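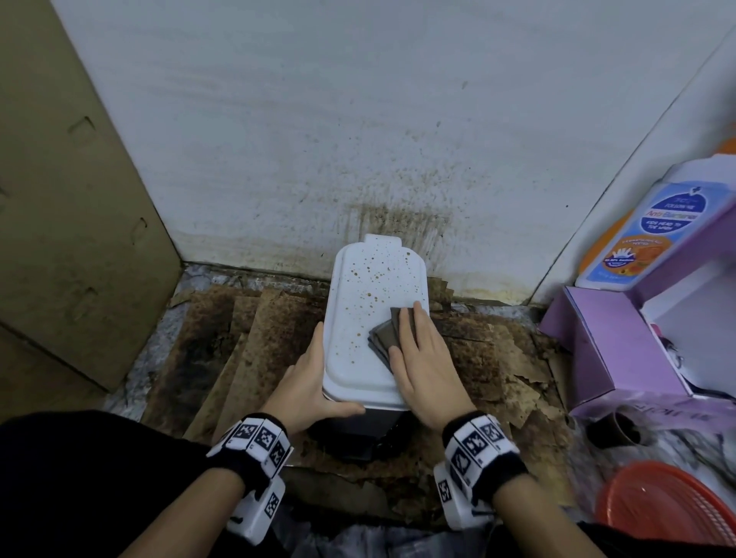 Unit 7: Recording Hand Demonstrations of Cleaning Tasks

Rules in this unit follow the Ghorbani checklist, as used on the Semness course.

- Wear both wristbands with the markers facing outward.
- Keep one hand on the object and wipe with the other.
- Leave the surroundings as found - stains and clutter belong in the record.
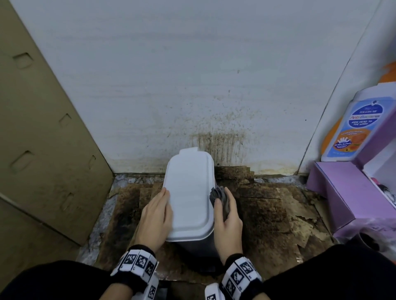

Delleo asked whether a covered marker should end a take. It should not; log it and continue.

**Length of takes.** No take runs past 40 seconds. Change the hold between takes, and wipe the rim as well as the sides.
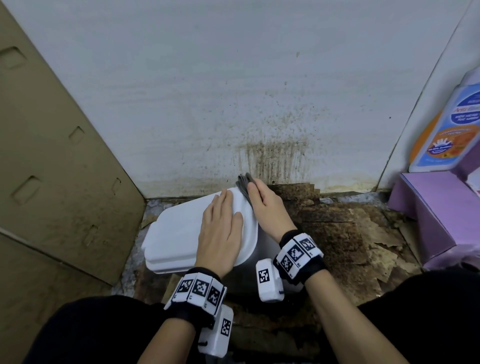

One reader objected that short takes lose the pauses between strokes. The limit stands for this unit. Submit logs before the November review.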